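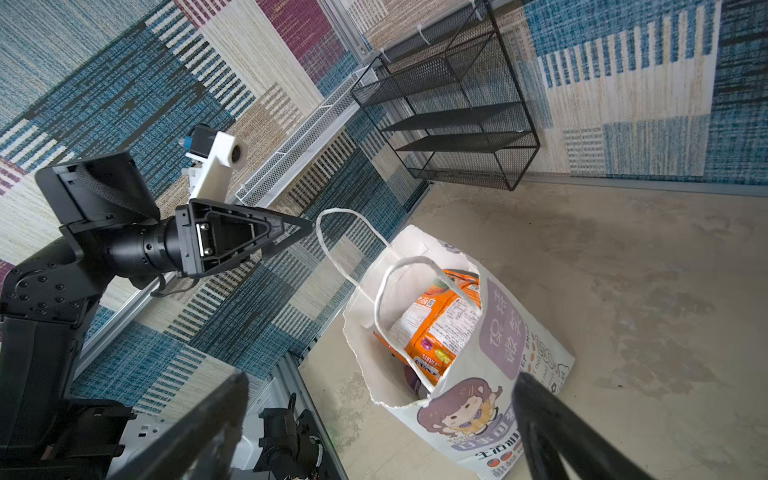

The two-arm kit over a paper bag of snacks.

Good news if you've been eyeing the Dastar kit from Vomance! They've opened a second round of orders, and the Plirbridge shop tells me it'll have 33 of them by December. I've had a go on one and I'm a bit smitten, though bag handles are fiddly and I needed plenty of practice with the controls. You get 2 arms, grippers and a wrist camera. The price is $3022, or $732 more with the Psarras service plan, and I'd probably skip that the first year.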